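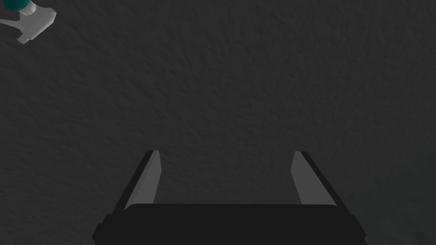
A winter and a bit of going everywhere by bus

I sold the car in October. I'd been meaning to for ages, and then the garage rang with the price of the new clutch and I sat down on the stairs and thought, well, there we are then. It had been a good car and I was fonder of it than I like to admit, but most weeks it went to the supermarket and back and spent the rest of its time collecting leaves.

So now I am a bus person. I had been one before, as a student, back in 2000 when I could get right across the county for the change in my coat pocket, and I had assumed it would all come back to me like riding a bicycle (which I also can't do very well, but that's another post). It didn't come back at all. The first morning I stood on the wrong side of the road, waved cheerfully at a bus going the other way and walked home again to start over with a cup of tea.

My bus is the 700, run by Standano, which goes from Calto down the valley and out to Kudby, and then has a little rest by the church before it comes back. It's meant to be hourly. I would say it's hourly in spirit. The timetable at my stop was an old one until well after Christmas, and I learned the real times by asking people, writing them on the back of an envelope and sticking that to the fridge, where it still is, with a good deal of crossing out.

What I hadn't bargained for was how much I'd enjoy the sitting. In the car I was always doing something -- minding the junction, minding the cyclist, looking for somewhere to park. On the bus I look out of the window at other people's gardens. I know who has put up a new fence and who has given up on their pond. There's a house just past the Calto allotments with a magnolia right up against the front wall, and all through April I moved over to the left-hand side specially to see it come out. I must have driven past that tree hundreds of times and never once noticed it.

I read, too, though only on the straight bits. I've had to give up anything with small print, and anything sad, after an awkward ten minutes with a library book and no tissues.

The shopping has been harder, I won't pretend otherwise. You buy differently when you have to carry it. Potatoes I now get in ones and twos like a person choosing chocolates. I've bought a rucksack, which I said I'd never do, and on the days I go into Calto I have my lunch at Liang, the noodle place opposite the bus station, mainly for the window seat and the view of my stop. I have got very good at finishing a bowl of soup quickly when something green and cream swings round the corner.

And the evenings are a nuisance. The last one back from Kudby leaves before 7pm, so that's the choir gone unless somebody gives me a lift, and I don't like always being the one who needs a lift. I did write to Standano to ask whether a later bus might be possible, even just in the summer. I had a polite letter back and no later bus.

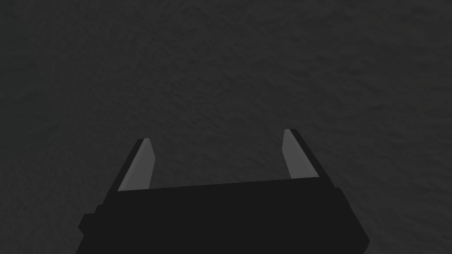
One of the regulars at my stop told me I'd gone about it the wrong way, and that I ought to have written to the parish council first and got other people to sign it, as happened when they tried to take away the Sunday service. She may well be right. I've put a sheet of paper up in the Kudby shop with a biro on a string, and the biro has already gone, so I've put up a pencil.

As for money, I kept all my tickets in a jam jar until the jar was full and then lost the will to add them up. I'm certainly better off than I was with the insurance and the MOT and that clutch hanging over me. I've spent some of it on decent waterproof shoes, and I shall need them, as the shelter has a roof but only one side, and the rain in this valley comes from the other one.

Would I have another car? Ask me in November, when I've missed the ten past and it's getting dark.

2 comments

Anonymous
I gave mine up as well and miss it most for trips to the tip! Everything else I've got used to. Do you have a railcard? If there's a station at Calto it might help with your evenings.

Valley reader
The magnolia is lovely, isn't it. We used to live a few doors down and people would stop to take cuttings. Please put my name on your sheet, I'd use a later bus every week.

Recent posts
Marmalade, second attempt
What to do with a garage when you haven't got a car
The library van is back
Slow walks from the Kudby bus stop
My quarrel with the boiler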